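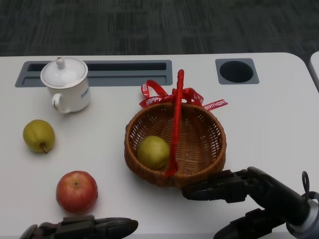

Le coin fruits de l'étage reprend du service en novembre

Bon, ça y est, les fruits reviennent chez Endumow ! Je l'ai appris à la machine à café, comme tout le monde ici à Plerkville, et comme c'est moi qui tiens la page des petites nouvelles du bâtiment, je me dépêche de l'écrire avant que quelqu'un d'autre le fasse à ma place.

Pour ceux qui sont arrivés après l'été : on avait jusqu'en juin une livraison de fruits, deux passages par semaine, et puis le fournisseur a arrêté sa tournée dans la zone. On a eu droit à quelques mois de biscuits sous plastique (je ne critique pas, j'en ai mangé ma part). Cette fois c'est Plomik qui s'en charge, la petite épicerie derrière l'arrêt de bus, celle avec les cagettes sur le trottoir. Ils livrent le matin, avant 9 heures en principe, et le premier passage est prévu dès le début du mois.

Au menu, des pommes et des poires pour commencer. J'ai demandé pour les clémentines, on m'a répondu « quand elles seront bonnes », ce qui me va très bien. Moi je suis plutôt poire, à condition de la laisser mûrir encore un peu à côté du clavier, et je sais que je vais devoir défendre la mienne. Les pommes, à ce qu'on m'a dit, viennent d'un verger à 36 kilomètres d'ici, et la variété changera au fil des semaines.

Les fruits seront posés sur les tables blanches du plateau, celles qui ont le passe-câbles au fond, côté moquette grise. Pas de cuisine, donc, et c'est une bonne nouvelle pour les gens de notre bout de couloir, qui arrivaient toujours quand il ne restait que la pomme cabossée. On nous demande simplement de ne rien poser au-dessus des câbles et de garder un bout de table libre pour travailler. Le petit panier en osier reste de la partie lui aussi. Je l'aime bien, ce panier, il fait un peu cadeau de fin d'année avec son ruban rouge, et ça change des bacs de rangement.

Et puis il y a les tasses ! Des blanches, en porcelaine, avec un couvercle bombé et un petit bouton dessus pour l'attraper. J'ai essayé la mienne toute la matinée et je suis conquise : on peut partir en réunion, se faire retenir dans le couloir, revenir, et le thé est encore buvable. Le couvercle a un liseré doré, ce qui me donne l'impression de prendre le thé chez une grand-tante très chic. On en a commandé 16 pour démarrer, à laver à la main s'il vous plaît, l'or et le lave-vaisselle ne font pas bon ménage.
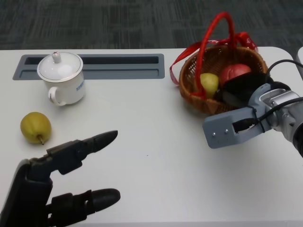
Côté pratique

Les fruits sont gratuits, servez-vous, mais évitez d'en prendre 3 d'un coup pour la route (je me suis sentie visée en lisant la consigne, je transmets quand même). Les trognons vont dans le bac à compost de la cuisine et surtout pas dans les corbeilles à papier, on se souvient tous de l'odeur au mois de mai.

Les tasses se prennent sur l'étagère de l'entrée et y reviennent le soir, couvercle compris. Un couvercle sans tasse ne sert à personne, et je vous rappelle que l'ancienne série a fini dépareillée en moins d'un trimestre.

L'essai dure jusqu'aux vacances d'hiver. Ensuite on regarde ce qui a été mangé et on décide si on continue, avec les collègues de la salle Bíró qui aimeraient bien en profiter aussi. Si vous avez une préférence ou une allergie, laissez un mot sur le tableau près de l'imprimante, je relève tout avant la prochaine commande. Quelqu'un a déjà écrit « mangues », on verra bien !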